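Support > Household Handling > Open tickets > Ticket 2427

We use cookies to keep you signed in and to remember your ticket filters. Accept / Manage settings

Ticket 2427: Arm won't pick up soft gray fabric, grips air or takes two layers
Opened by: Romain Caron
Assigned to: Anatole Riviere
Site: Cerkley
Status: Open, waiting on customer

Romain Caron, Wednesday, 9:10 am
We are trying to get the Sisteler arm to do laundry sorting at the Cerkley site. Towels and cotton shirts go fine. Gray fleece and felt do not. The arm comes down, closes the fingers, lifts, and reports a good pick with nothing in the grip. Other times it takes two pieces together and drops one on the way to the bin. Restarted twice. Same result.

Anatole Riviere, 10:02 am
Which grip profile is loaded, and what is the close force? Also, are you on the stock fingers or the Guérin pads?

Romain Caron, 10:25 am
Profile is "textile general", force 14. Stock fingers. We tried the Guérin pads in August and took them off again - they pulled fibers out of a blanket.

Anatole Riviere, 11:40 am
Force 14 is low for napped material. The fingertips meet before they have enough cloth between them, and the pick check only looks at whether the fingers moved. Please do the following:
1. Raise the force to 20.
2. Set the approach to stop lower, so the tips press into the pile before they close.
3. Turn on the lift check. It is off by default in textile general.
Run the same batch and send me the log.

Romain Caron, 2:15 pm
Done. Better on felt. Fleece still fails when it is bunched up. The log shows the depth reading jumping around over the fabric. On the plain work surface it is steady.

Anatole Riviere, 2:50 pm
I looked at the log. Two separate problems. The depth reading is noisy over fuzzy cloth, and your exposure is set for the fabric, so anything white next to it washes out. The software then has trouble finding where the cloth ends. Set exposure to 2000 and leave auto off.
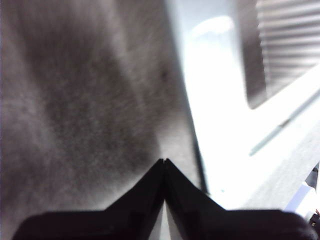

The edge is what matters for this job. If the arm can find an edge it can pinch one layer. If it goes for the middle of a fold it takes whatever is there, and no force setting fixes that.

Romain Caron, 4:30 pm
Exposure changed. Single fleece pieces laid flat now work. Bunched ones still need a person to shake them out first. My manager at Skarnurent wants to know if this can run alone overnight.

Anatole Riviere, 4:48 pm
Not with mixed fleece. Towels and shirts, yes, with the lift check on. For fleece I would keep someone at the table for now. Please send one more log from a full batch and I will pass it to the grip team. Leaving this ticket open.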